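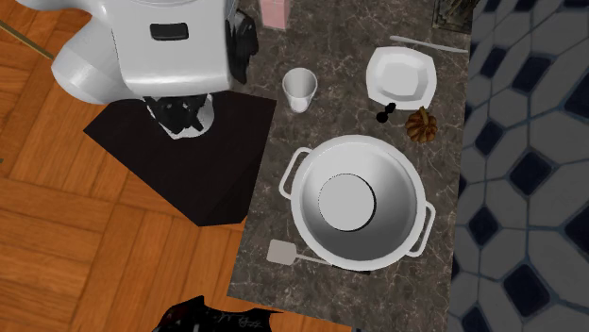 Kitchen sim, view from over the robot. Pot, plate, cup, knife and spatula on the counter.

Teleop demos in the kitchen sim: how many do you throw away?

parquet_pete
Posted 24/12/2019
I'm recording demonstrations for a simple task, cup into the pot, driving the arm by remote control in the Oretti kitchen. I have 300 so far. My problem is the quality. When I replay them, a lot have a long pause just before the grasp where I'm lining up the gripper and not sure of the depth. The policy trained on them does the same: it goes over the cup and hangs there. Sometimes it never comes down.

Do people cut the pauses out, or bin the whole demo and record again?

halfstep
Cut them. Drop any step where the arm moves less than a small threshold and the gripper command doesn't change. It took me an afternoon to write and the hovering mostly went away. Keep a few steps either side of the gripper closing, otherwise it learns to close while still moving.

mk_lowgear
I'd bin them. If you cut out the pause you get a jump in the motion that no arm made. It's fine in sim and then on the real arm it jerks. We had this in September and spent two weeks blaming the controller.

halfstep
You get a jump only if you cut by time. I cut by movement, so the positions either side are nearly the same.

mk_lowgear
Positions yes, velocities no. Depends what you're predicting, I suppose. We predict velocities.

parquet_pete
I predict target positions, so maybe I'm all right. Will try the threshold on a copy of the set first.

dunnock
What are you driving it with? The pause is usually the input device. I used a keyboard for the first lot and every demo looked like a staircase. Changed to the Flasent hand controller and the same task went from 4 minutes to less than one.

parquet_pete
Gamepad. Left stick for the plane, triggers for up and down.

dunnock
There's your pause then. You can't do all the directions together comfortably so you do the plane, stop, look, then go down.

ohmsweeper
Also look at your camera. From straight above you can't judge height at all. I can see where the cup is on that counter but I couldn't tell you how far the gripper is above anything. Add a second view from the side while you drive, even if the policy never gets it.

halfstep
Disagree with the last bit. If you use a view the policy doesn't have, you'll make choices it can't copy. Give it both or neither.

ohmsweeper
It has the joint readings, it knows its own height. The cup is always on the same counter. In this case I don't think it matters.

halfstep
Until he changes the counter height.

vanilla_torque
Has anyone here tried guiding by hand for this sort of thing? We have a Van den Broek arm at work and just hold the wrist and move it. No pauses to speak of. The trouble is your own arms are in every picture, so we replay the motion afterwards and record the cameras then. About one in 5 replays misses the object.

mk_lowgear
Not much help to him in a sim.

vanilla_torque
No, but he said nothing about staying in sim.

parquet_pete
I do want to move to a real arm later, probably the Vollstead one if the money comes through. For now it's sim only.

Tried the threshold this morning on half the set. Hovering is better. It now knocks the cup over more often, so I may have cut too close to the grasp. Going to put more steps back in and train again.

halfstep
What threshold did you use?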